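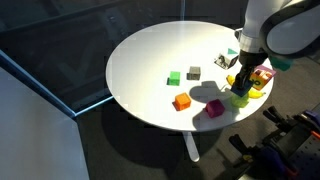
How does a robot arm pick up a block?

Picking up a block is so easy for you that you don't even think about it. You see it, you reach, you grab. A robot arm has to do every bit of that on purpose, one small step at a time, and when you build one yourself you get to teach it all of those steps. That's the fun part!

At Prirkton, our shared workshop, a group of kids and grown-ups meets every Wednesday after school to work on an arm project called Bradix. The blocks and toys go on a round white table, and the arm reaches down to them from above.

Joints are like elbows

Bend your elbow. Now turn your wrist. Each place where your arm bends or twists is a joint, and a robot arm has joints too. Inside each one is a motor. To get the hand over the orange cube, several motors have to turn together, and each has to stop at just the right spot. If one turns a tiny bit too far, the hand ends up beside the cube and squeezes nothing but air. (We have done this a lot.)

The hand is called a gripper. Ours has fingers that close on a block and hold it while the arm lifts. In the picture it has hold of a dark blue cube, tilted so that one corner points down.

How hard should it squeeze?

Try this at home. Pick up a wooden block, then pick up a ripe banana. You squeezed the banana more gently, didn't you? Your skin told your brain how soft it was.

A gripper needs help with that. In our program, squeeze strength is a number from 0 to 1000. At 200, a plain cube slips right out. At 1000, the fingers press as hard as they can, and that's too much for anything squishy. Réjean Ouellet, who is ten, tried one number after another for a whole afternoon and found that 258 was enough for our cubes. He wrote it on his hand so he wouldn't forget!

Why the shapes are so different

Cubes are friendly. They have flat sides, and flat sides are easy to hold. The yellow banana shapes are much trickier – they curve, so the fingers have to come in at the right angle or the banana rolls away. Blocks with pictures on them can be puzzling in another way. A program that looks for one color may not know what to do with a block that is pink, orange and yellow all at once.

Shadows can fool a program, too. You know a shadow isn't a thing you can pick up, but a computer only gets the colors and brightness, and a dark patch on a white table can look a lot like a dark block.

Be the robot

You need a friend, a table, a few blocks and a scarf. Tie the scarf over your eyes. Your friend is the program and can only say these words: left, right, forward, back, up, down, open, close. Can you pick up the green block without touching the others? Hollis Castellanos, who helps us with wiring, needed nineteen commands the first time and knocked over a tower on the way.

Then swap places and see if you can do it in fewer.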